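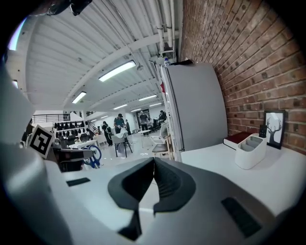
*Photo: Igor Żak / Lesirow*

# Wanted: 300 households to find out if laundry advice is any good

Lesirow is a small consumer magazine. We are looking for people who do laundry at home and are willing to do it slightly differently for 10 weeks, write down what happened, and let us print the results even if they're dull.

They may well be dull. Please read on with that in mind.

## What started this

Over the winter we went through household pages, detergent boxes, appliance booklets and a lot of short videos, and pulled out every piece of laundry advice that made a claim a person could check. We ended up with 63. Vinegar keeps towels soft. Salt fixes dye. A tennis ball in the dryer cuts the drying time. Turning jeans inside out keeps the color. Washing cold saves money and gets things just as clean, except on the page that says it doesn't.

Then we asked where each one came from. A few had some kind of test behind them, usually paid for by whoever sold the product. Most were copied from another page, which had copied them from somewhere else. One had been traced by a reader to our own magazine, where it appeared years ago with no source at all. We have no idea who wrote it.

It's possible that much of this advice is right. Grandmothers washed a great many towels. But "everyone says so" is a weak reason to pour half a cup of vinegar into a machine, and we've repeated that sort of thing in print often enough ourselves.

## What you would do

Each household gets two pieces of advice to test, picked by lot. You can't choose them, and you can't swap. If people pick their own, the ones who already believe in vinegar will test vinegar, and we'll learn that believers believe.

For each tip you'll wash in pairs: one load following the advice and one load without it, with the same kind of items, the same detergent and the same program. We send a set of plain cotton cloths, some of them stained by us, to go in with your own things. You label the bags using the number cards in the kit, and a second person in your home, who hasn't been told which load was which, fills in the score sheet.

That second person matters. If you live alone, you can still apply, but you'd need a neighbor or friend willing to feel towels for you several times over the summer. Please ask them before you sign up.

Plan on four loads a week. The paperwork takes a few minutes per load, longer at first. The score sheet is ugly but it works.

## Who can apply

You need:

- a washing machine in your own home that you can use when you like
- a second adult to do the scoring
- somewhere to dry things, indoors or out
- enough laundry to fill four loads a week without washing clean clothes to keep up

You can't take part if you or someone you live with works for a company that makes or sells detergent, washing machines or clothing. The same goes for anyone who earns money from a cleaning channel or page.

We'd like a mix of old machines and new ones, hard water and soft. So far we have heard mostly from people in Durow with new machines and strong opinions. If you live in Melis or Prumow, or your machine rattles across the floor during the spin, your application is especially welcome.

People with allergies or sensitive skin should skip this one. Some of the tips add things to the wash, and we aren't equipped to judge what is safe for you.

## What you get

The kit, the detergent for all the test loads, and a payment of 63 after you return the last score sheet, in local currency. It covers water and power with something left over. It isn't a wage and we won't pretend it is.

You'll also get the full results before they are printed. You will not be asked to post about it, recommend anything, or pose with a towel.

If you drop out early, send the kit back and tell us why. We'll pay for the weeks you finished. We would much rather have a gap in the data than a sheet filled in from memory at the kitchen table on the last night.

## Who is paying

Lesirow is, out of subscriptions. The total budget for kits and postage is 3000, on top of the payments to households. Two detergent makers offered to supply their products for free. We said no and bought an ordinary store brand, which we'll name when the results come out and not before.

## What this can and can't show

We are asking people to judge softness, smell and stains by hand, nose and eye. That's crude. It will catch a tip that makes a large difference and it will probably miss one that makes a small difference. With 63 tips and 300 households, each tip gets only a handful of testers, so some of them will look good through luck. Celina Jasińska, who is handling the numbers, plans to send the apparent winners out for a second round before we call anything proven.

We also can't say much about the long run. Ten weeks won't tell you if a shirt lasts five years.

Before the kits went to the printer we tried the method on ourselves in June. Two of us found that we couldn't tell the vinegar towels from the plain ones. A third was sure she could, and picked wrong more often than right. That is far too little to conclude anything from, so please don't write in to say vinegar has been debunked. It hasn't.

## How to apply

Write to the Lesirow test desk by July 7, 2024, by email or on paper. Tell us:

1. your town and the type of home you live in
2. the make and age of your washing machine, as near as you know
3. how you dry your laundry
4. who your second person is, and that they've agreed
5. any laundry tip you swear by

The last one won't count for or against you. We want to know what you believed going in, so we can compare it with your scores afterward.

Places are drawn by lot within each water area. Everyone gets a reply, including those we turn down. Kits go out two weeks after the draw, and you can start with your first full basket.

Questions about the rules go to Celina Jasińska at the test desk. If you've spotted a hole in the method, write to her too, preferably before the kits are mailed.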